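Vokura Releases Version 3 of Its Wrist-Camera Perception and Grasp Planning Software

Update adds handling of dark, glossy metal parts and close-range planning near fixed surfaces
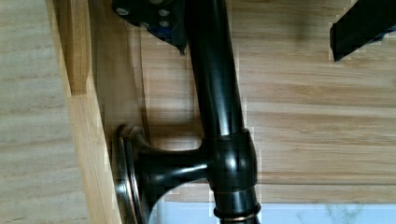
Wrist-camera view of a dark bronze pipe fixture with a T-shaped junction and round flange, with a gripper finger at upper right.

TRORKASVILLE, 3/12/24 – Vokura today released version 3 of its perception and grasp planning software for robot arms with a camera mounted at the wrist. The release covers pose estimation, close-range path planning and a revised set of tools for reviewing failed runs. It is available now to all customers with a current support contract.

The main change is in how the software treats shiny, dark-finished metal. Polished tubes and collars produce narrow highlights that move across the surface as the camera moves. Earlier versions tended to read these highlights as edges, which shifted the estimated axis of the part and led the planner to reject valid grasps. Version 3 compares several views taken during the approach and gives less weight to any edge that does not stay fixed relative to the part. Shadows on a nearby surface are tested in the same way against the estimated position of the light source.

"A dark pipe in front of a grained wood panel is a hard case for us," said Rainer Engelhardt, who leads perception development at Vokura. "The grain gives you hundreds of weak lines, and the pipe gives you one strong line that moves. The old edge filter kept the wrong one more often than we were willing to accept."

The pose estimator was tuned and checked on a set of 3714 recorded approaches made at the company's Britstead test site. The set includes plumbing and door hardware in bronze, chrome and painted finishes, placed against wood, stone and tile. Vokura will supply the set in reduced form to customers who want to repeat the checks on their own equipment.

Planning close to surfaces

The planner, named Pandey, now keeps a separate clearance value for each gripper finger. Previous versions used one value for the whole tool, so an arm would often stop short when one finger was near a board or mounting plate and the other had open space. Clearance can be set per finger, per part type or per job. The smallest value the planner will accept is 3 mm.

Pandey also replans during the last part of the approach. The replanning window opens when the camera is 700 mm from the part and closes when the fingers begin to move together. Within the window, a new path is computed up to 30 times per second. If no path meets the clearance values, the arm holds its position and the software writes a record to the job log.

Branching parts such as tees and flanged arms are now handled as linked sections with one shared pose. The user can mark any section as allowed, preferred or blocked for contact. Blocked sections are treated as obstacles at every stage of the plan, including retreat.

Review tools

The job log viewer has been rebuilt. For each stopped or failed run it shows the wrist-camera view with the estimated part outline, the clearance values in force and the path that was rejected. Two runs can be opened side by side. Logs can be exported as plain text or in the existing Vokura archive format.

"Most support requests we get come down to a part model that is slightly wrong or a clearance set too wide," said Melati Nair, product manager for planning tools. "The viewer puts both on one screen, and the operator can change the value and replay the plan without moving the arm."

Upgrade notes

Existing job files open in version 3 without changes, but single clearance values are copied to both fingers and should be checked before the first run. Camera calibration from version 2 remains valid if the camera mount has not been moved. Custom grippers with more than two fingers are not supported in this release. Support for them is planned for April.

About Vokura

Vokura develops control, perception and planning software for robot arms used in assembly, fitting and inspection work. The company is based in Trorkasville and operates a test site in Britstead.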